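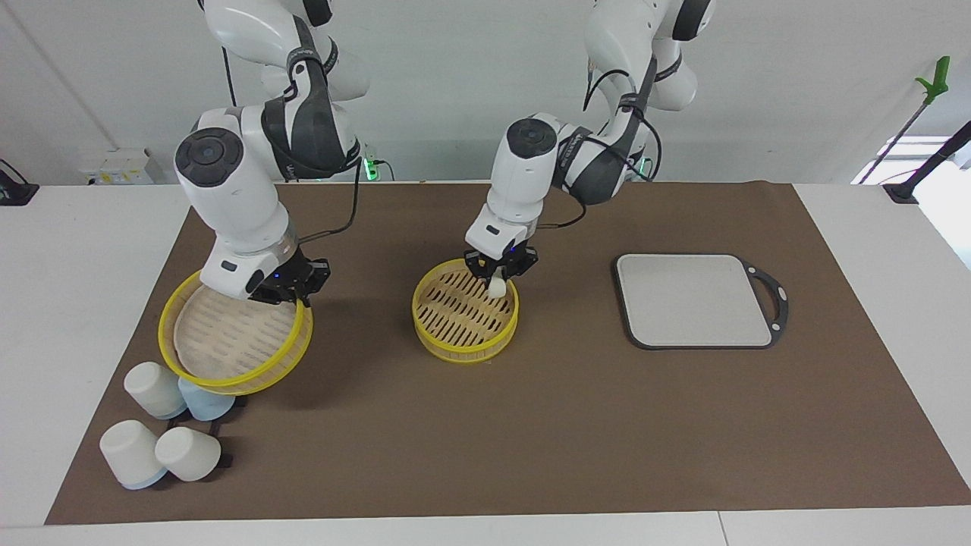
Steamer basket, yellow rim, brown mat underneath.

Pletville Supper Club - minutes, August 2021 meeting
Held upstairs at the Norkby, started late, back room was double booked so we were in the one with the pillar

Present: Diarmuid Conneely (chair), MF, Bridie, Tom H, Tom L, Oonagh, Parveen (from item 3), RK taking notes
Apologies: Sheila, both Wilsons, Graham

1. Last minutes
Read and agreed. One correction, Bridie did NOT offer to do puddings for the autumn supper, she said she might. Changed.

2. Matters arising
Tablecloths - still at Tom L's. Washed, not ironed. Will they do unironed? General feeling yes for the lunches, no for the autumn supper.
Key to the side gate - Graham has it, Graham not here. Carry over.
Letter to the hall about the extractor fan - sent, no reply. DC to ring instead.
Folding tables, one has a bad leg. Tom H looked at it and thinks it wants a new hinge. He'll get one. Meanwhile it goes against the wall and no one puts the urn on it.

3. Money
Balance £1582 in the main account. Oonagh gave out the sheet, one side only, printer trouble. Owing to us: the deposit from the hall, which was supposed to come back when we cancelled in spring. Oonagh has written twice. Owed by us: £248 to Sheehan for the fish and the boxes. MF asked why so much. Bulk of it is fish, the boxes were cheap. Agreed to pay it this week, Sheehan have been very patient with us and we don't want to lose them.
Question from Tom L about whether we need all that sitting there. Oonagh would like to keep back enough for one full supper in case we have to call one off again. Long discussion. Agreed to keep it back. Tom L wanted it noted he would sooner spend it on the oven.
Subs - same as last year. Anyone who paid for last year and got nothing for it is let off. Oonagh has the list.

4. Autumn supper
Theme. Three put forward at the last meeting, down to two now - dumplings and small plates, or a pie night. Pie night was done before and went well but it was a lot of pastry and the oven went off in the middle. Dumplings can be made the day before and frozen. Parveen has done them for a crowd at her sister's and says the folding is the slow bit, you need hands, and it's nice work if people sit down to it.
Vote: dumplings 5, pies 2, one not voting (me, writing).
So dumplings.
Fillings - pork and cabbage, mushroom, one with prawn if Sheehan can do a price. Prawn ones kept well apart and labelled. Mushroom ones to be fully vegan, check the wrappers, some have egg.
Steaming - how many can we steam at once. The hall hob has four rings, one of them feeble. Baskets stack, so fewer rings than you'd think. Bridie has a couple of baskets and her daughter has more. DC to ask round before we buy any. Line them with parchment with holes in it or cabbage leaves, Parveen prefers the cabbage.
Dips - MF. Two sorts, one with chilli one without.
Rice - Tom H, in the big pan. Bridie asked that it is not like last time. Noted.
Pudding - left open, see item 1. Oranges suggested. Somebody said ice cream but the hall freezer is tiny and will be full of dumplings.
Folding afternoon - day before, hall kitchen if free, else Parveen's. Bring an apron and a small bowl for water. Trays with flour on, wrappers under a damp teatowel or they go hard at the edges.

5. Tickets and numbers
Keep it smaller than we used to. Windows open, tables spaced, people have been asking about this and we should say so on the poster. Price not agreed. Oonagh to cost it properly once she has the prawn price and come back to us by email. Under twelves half.
No tickets on the door this time. It was chaos.
Poster - MF's nephew to do it again if he's willing. Please can it have the time on. Shop window at Nado has said yes to a poster, also the library and the Norkby itself, behind the bar.

6. Oven
Tom L reported. Man came. Says thermostat, could be the wiring, can't say without having it out. It's the hall's oven and strictly speaking the hall's bill. DC will bring it up when he rings about the fan. Tom L feels we'll wait for ever and should offer to go halves. Not agreed, not thrown out either. Back to it next time when we know what the hall says.
Until then assume one shelf only and turn things round halfway.

7. Lunches
Start again in the autumn, second week, soup and bread and something sweet. Rota going round, please actualy fill it in. Gaps at the moment are washing up and setting out. Lifts needed for Mrs Dace and for the couple from the flats. Bridie can do one way only.
Soup list - same as before, plus a lentil one from Oonagh that went down well with everyone who tried it. Less salt all round, a few people have asked.
Bread from the market unless we hear the bakery is open again on the right day.

8. Food hygeine certificates
Run out for 2 of us, Tom H and Sheila. Online course, doesn't take long. Club will pay. RK to send the link. Copies to Oonagh for the folder. Allergen sheet to be redone for dumplings - soy, sesame, wheat, shellfish, egg if the wrappers have it. Goes up by the hatch in large print.

9. AOB
Parveen - could we have a box for knives, loose in the drawer at the moment and she nicked herself. Yes. MF has one spare.
Tom H - lost a blue casserole lid at the last proper supper, whenever that was. If you've got a lid that fits nothing, look.
Bridie - card for Graham. Went round, signed.
DC - thanks to Oonagh for doing the accounts in what's been an odd year.

Actions
DC - ring hall (fan, oven, deposit, kitchen for folding afternoon), ask round for baskets
Oonagh - pay Sheehan, cost the supper, email
MF - poster, dips, knife box
Tom H - hinge, certificate
Tom L - iron tablecloths or find someone who will
Parveen - dumpling quantites, shopping list
RK - minutes, link, get key off Graham

Next meeting same place, hopefully the back room. Closed when they wanted the chairs.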